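Count the Fumbles, Then Show Them to Me

By Fulvio Grasso
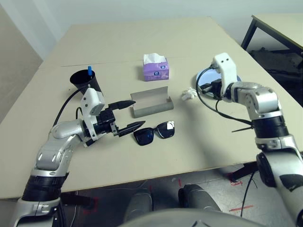

Should a robot learn from demonstrations that contain mistakes? Mostly it should, as long as the mistake is followed by a recovery and somebody has labeled which part is which.

I have held that opinion for a while now, and I hold it more firmly after spending a good part of March reading through the results from the Skurkorau project, where Minoru Ueda and his group taught a two-armed robot to put a pair of sunglasses away in their case. I want to argue for what they did, and also to grumble a little about how they wrote it up, because I think the most useful thing in the report is stuck in an appendix where hardly anyone will look.

The usual way of teaching a robot by imitation goes like this. A person steers the arms through a task many times over, the recordings get cleaned up, and a policy is trained to copy what is left. The cleaning is where I get uneasy. In most labs I know, any recording with a slip in it is thrown out. The glasses skid away from the fingers, the case tips back, the operator sighs and fixes it, and the whole thing goes in the trash. It feels like good housekeeping, and I did it myself for years with a clear conscience!

The trouble is that a policy raised on perfect recordings has never seen a table where something has gone a bit wrong. Its first small error puts it somewhere unfamiliar, it makes a larger error there, and off it wanders. This is an old problem and there are old remedies for it, most of which ask a person to sit beside the robot and correct it as it goes. They work, but they are tiring, and the person's patience runs out long before the robot's does.

Ueda's group took a humbler road. They collected 3,383 demonstrations and kept the messy ones. Each recording with a slip was split at the moment things went wrong and again at the moment the operator had things back in hand. The policy was trained on the recovery and on everything after it, while the slip itself was left out of the copying. The comparison was a second policy, built the same way and trained only on the clean recordings. Both ran on the same table, with the same clutter moved about between trials.

The clean policy was a bit quicker when all went well, and I don't want to hide that. But when a grasp failed, it tended to close its fingers on air and carry on with great confidence toward the case. The other one went back for the glasses. I find that very hard to argue with – going back for the glasses is most of what I would want from a helper in my own kitchen.

Now for my grumble. Of all those recordings, only 128 were labeled a second time by another person, and the two people disagreed more often than I expected about where a slip begins. Is it when the finger touches the lens at a poor angle, or later, when the frame starts to turn? The method leans on that boundary, and the main text gives it one sentence. A colleague at Hattori told me this was a detail. I think it is the next paper. If the boundary can move by a second or more than 2 and the policy hardly cares, we should all be told, and if it does care, we should be told sooner.

I would also like to see the task repeated with something soft. Sunglasses keep their shape when you drop them, so a second try looks a lot like the first. A tissue or a cleaning cloth lands differently every time, and I suspect the recoveries would be harder to learn from and possibly worth more.

Still, I would ask anyone running a collection this summer to stop deleting the bad takes. Put them in a separate folder if they bother you. Storage is cheap, and an operator's afternoon is not, and you may want those fumbles back by the time you get to testing.

Jul 12, 2025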